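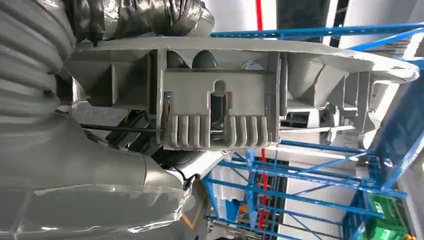 Erberg、共同の梱包作業場「Jornen」を6月に開設
家具と台所用品の包装、保管、発送準備を一つの建物で

家具および生活用品の保管と発送を行うErbergは、この6月、新しい屋内作業場「Jornen」の利用受付を開始いたします。Jornenは、工業用の建物の中に作られた共同の梱包作業場です。小さい工房、個人で商店を営む方、引っ越しの前に家財を整理したいご家庭が、同じ場所を時間で分けて使うことができます。

開設の背景

当社はこれまで、お客様から荷物をお預かりし、当社の倉庫で梱包してまいりました。しかし、昨年から「自分の手で包みたい」というご相談を多くいただくようになりました。特に陶器の工房の方は、どの面が弱いか、どこを押してはいけないかを一番よくご存じです。箱と緩衝材と広い台があれば自分でできる、というご意見が、この計画の始まりになりました。

施設の内容

作業場の面積は900平方メートルです。中に16の作業区画があり、予約は1区画から受け付けます。各区画には作業台、テープの台、はさみ、紙の緩衝材を用意いたします。段ボール箱は6種類の大きさから選ぶことができ、使った分だけお支払いいただきます。

椅子や棚のような大きい家具のためには、床に毛布を敷いた区画を別に設けました。脚を外して包む場合は、ねじを入れる小さい袋をお渡しします。袋には必ず品物の名前をお書きください。ねじの紛失は、当社にいただくお問い合わせの中で最も多いものです。

梱包が終わった荷物は、同じ建物の中の棚で一時的にお預かりします。保管の棚はKomanceが設計を担当し、重い箱を腰より低い位置に置けるようになっています。発送は当社の便のほか、お客様がご自分で手配された運送会社もご利用いただけます。

担当者のコメント

Erberg代表 ヴィレーム・ルスナーク(Vilém Rusnák)
「私の家族は何度も引っ越しをしました。皿を新聞紙で包む夜は、長くて、少し寂しいものでした。Jornenでは、明るい時間に、十分な広さの台で、落ち着いて包んでいただきたいと思います。急がないで作業できることを、私たちは大切に考えています。」

Jornen運営責任者 ラジェシュワリ・チョウダリー(Rajeshwari Chowdary)
「準備の期間に、六つの工房の方に来ていただき、台の高さについて意見を伺いました。立って作業する方と座って作業する方では、希望がかなり違いました。そのため、台の高さは2種類といたしました。予約の時にお選びください。」

梱包の講習について

開設に合わせて、梱包の講習を行います。講師は、家具の修理と輸送の経験が長いマンサ・ダンクワ(Mansa Dankwa)氏です。内容は、ガラスの器の包み方、引き出しのある家具の固定、箱の中の隙間の埋め方です。時間は2時間で、包みたい品物を一つお持ちください。ただし、骨董品と楽器は講習の対象になりません。

ご利用の時間と予約

利用時間は午前9時から午後6時までです。最後の受け入れは午後4時とさせていただきます。予約は、電話または当社の受付窓口で承ります。荷物の搬入に手伝いが必要な方は、予約の時にお知らせください。当日のお申し出には対応できないことがあります。

食品、植物、火気のある物は持ち込むことができません。お子様とご一緒の場合は、受付の隣の待合室をご利用いただけます。

会社について

Erbergは、家具、台所用品、織物など生活に関わる品物の保管と発送を専門とする会社です。Jornenの内装工事はLlewellynが担当しました。

本件に関するお問い合わせ
Erberg 広報担当 リーズ・ランドリー(Lise Landry)
取材および見学のご希望は、広報担当までご連絡くださいますようお願い申し上げます。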